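Search this site
Search
Home > Our work > Reports to funders

Print this page | E-mail this page

Rikach Reuse Room: progress report to the Olteo Fund

Prepared by Chun-hung Tsai, project lead
1 February 2019

Period covered

This report covers the first half of the grant. It sets out what we have done on the sorting room, what the money has been spent on so far, and what is left to do before the grant ends in April. The figures for spending are in the separate sheet sent with this report.

Background

The Rikach Reuse Room takes in small household goods, checks them and passes them on to families moving into unfurnished homes. Most of what we handle is kitchenware, bedding, toys and small electrical items. When we applied to the fund, goods were being sorted on the floor of the back room and on two folding tables in the corridor. Items were often checked twice, or put back with things that had not been checked at all. The application asked for help to set the room up properly, with fixed places for goods at each stage.

The room

The back room was cleared and repainted in the first weeks of the grant. We chose plain white for the walls. It was the cheapest option and it makes the room lighter, as the only window faces the yard wall. The old carpet tiles came up without much trouble except near the door, where the glue had to be scraped off by hand. That added two days. The floor has been sealed and can now be mopped.

The shelving from Tse arrived in two deliveries. The first was short of brackets and we could not put up the top row until the second came. All the shelving is now fixed to the wall and has been checked by the landlord's fitter. The shelf for heavy items is at waist height, as the fund's visitor suggested.

Sorting tables and bins

We have moved to a white tabletop for sorting. The folding tables had a dark, patterned surface and small parts such as screws and battery covers were easily missed on them. The new surface wipes clean and small parts show up well against it.

Each sorting place has a blue bin and a red bin. Blue is for goods that have been checked and can go to the shelves. Red is for goods that need something more doing, such as a wash, a missing part or an electrical test. We tried written labels on boxes first, but the labels fell off and not everyone in the team reads English easily. The colours have been picked up quickly.

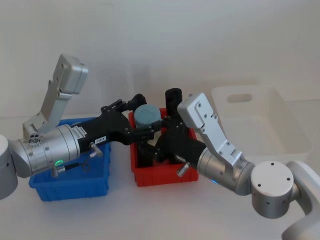
The bins stay side by side in the middle of the table, within reach from either end. At first we had the red ones on the floor underneath, to save space, and they were kicked over or forgotten. Moving them up has cost us some table room and large items such as bedding now have to be sorted elsewhere. We think this is worth it. Bedding goes straight to the end bay, where there is a rail for hanging it.

We bought 26 bins in all from Cakance. Of these, 24 are in use and 2 are kept as spares. They are plastic and can be washed in the yard sink. We had budgeted for lidded bins but decided against them after borrowing a few to try. The lids were always off and took up space of their own.

Changes to how we work

A bin is emptied when it is full or at the end of the session, whichever is sooner. Blue bins go to the shelving and red bins to the repair bench. No bin is left part full overnight. This rule has been kept to most of the time, though the red bins have twice built up over a weekend when the person who does the electrical tests was away. We are training a second tester.

We have also stopped taking goods at the back door during sorting hours. Donors now leave them at the front, where they are given a ticket. A few regular donors were unhappy about this to begin with as the back door is nearer the car park. We have put up a sign and moved the trolley to the front.

Starter packs

The target in our application was 50 kitchen starter packs by the end of the grant. Packing began later than planned, for the reasons given above about the shelving and the floor. We are behind the timetable but still expect to reach the target. The main shortage is saucepans with sound handles. Plates, mugs and cutlery are well supplied and we have had to ask donors to hold back on mugs.

Problems and risks

Storage for goods waiting for repair is the weakest part of the new layout. The repair bench is small and has only one shelf below it. If the number of red bins waiting goes up, they will have to stand in the walkway, and we do not want that. We would like to move some of the underspend on lids to a second shelf unit for the bench. Please let us know if this needs a formal change request.

The heating in the back room is still poor. The landlord has agreed to look at the radiator but has given no date. Sessions have been kept short in the coldest weather.

Work still to do

Fit the second shelf unit, if agreed.
Finish training the second electrical tester.
Replace the strip light over the end bay.
Complete the starter packs and record where each one goes.
Write up the sorting rules on a single sheet with colour blocks, for new starters.

We will send the final report in April, with receipts. The fund's visitor is welcome at any session before then and does not need to book.

Print this page | E-mail this page

Contact us | Copyright Rikach Reuse Room | Back to top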